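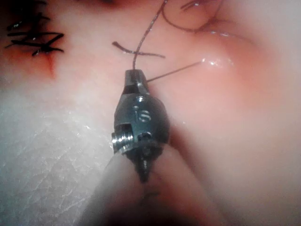
I gave up on Girard after the first season, so I'm probably not the person to ask why I sat down with the second one on Friday night. It was raining and my sister has the login.

The new season moves everyone to a lake house called Varnari, which looks nicer than the old villa and has a proper kitchen. There are 14 contestants to start with and they pair up by colour of wristband, so the first couples have nothing in common. Two of them had stopped talking before dinner.

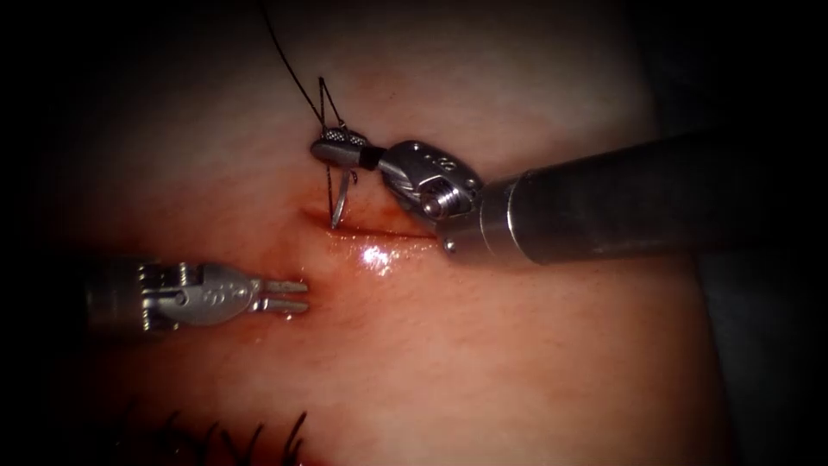
My favourite part is still the Carkisetti round, where the couples swap for a night and have to cook for someone they haven't met. It was badly edited last time. They let it run longer now and you get to hear whole conversations, including a dull one about parking that I quite enjoyed.

The host is better as well. He's stopped shouting the results.
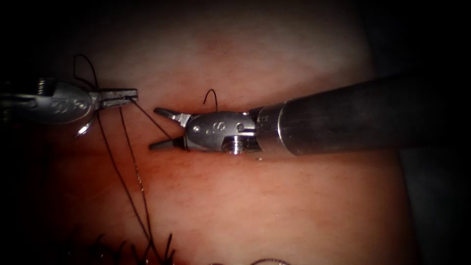
Last updated: 8 February 2026

I don't like the public vote. You have to sign up to Utunero to take part, and it wanted my phone number, so I left it. The couple I'd have saved went home.

Episode three is meant to bring in two new arrivals. I'll watch that one, then see how I feel. If you've finished the season, please keep the ending out of the comments.

We use cookies to remember your settings. Accept | Manage cookies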